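Cuaderno de taller, sala de ladrillo
3 de octubre de 2025

Sigo con el escritorio blanco. El cajón lleva desde septiembre saliendo a trompicones y hoy me tocaba a mí, por el mérito de haberme quejado más que los demás. Lo vacié antes de comer: una regla de 40 cm, tornillos de tres muebles distintos y el manual de Prostby, que es de otra mesa. El manual es muy bonito. Lo he vuelto a guardar por si algún día compramos esa mesa.

Limpié las guías con un paño seco y les di una pasada de cera Gilani. Wubit Tekleab opina que con la cera de Zesitdale habría bastado la mitad. Puede ser, pero la de Zesitdale se acabó y el pedido a Drotville sigue «en preparación», estado en el que parece sentirse muy a gusto.

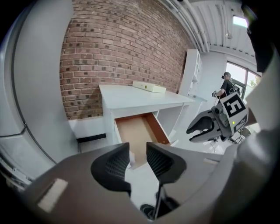 Por dentro el cajón es de madera marrón clara y se marca con mirarlo, así que nada de volver a meter herramienta suelta. Propongo papel y bolígrafos, cosas que no tengan peso ni aspiraciones. Al hueco abierto de la derecha no le he asignado nada todavía. Chae-won Yoon lo quiere para los cables; yo he visto lo que pasa con los huecos para cables.

Prueba: 92 aperturas seguidas, a mano, con la paciencia que se supone en esta casa. Se atascó 3 veces, todas en el último tramo y todas tirando desde el lado izquierdo. Tirando del centro, ninguna. El fabricante promete 2.000 ciclos sin mantenimiento, no dice de qué lado.

Pendiente:
- Apretar el tornillo trasero de la guía izquierda (Wubit tiene la punta buena, pedírsela con educación).
- Repetir la prueba con el cajón cargado.
- Decidir lo del hueco antes de que lo decidan los cables.
- Reclamar a Drotville otra vez.

Entradas recientes
Estantes del armario alto: segunda ronda
La silla que baja sola
Inventario de cera y otros consumibles
Etiquetas que se despegan, comparativa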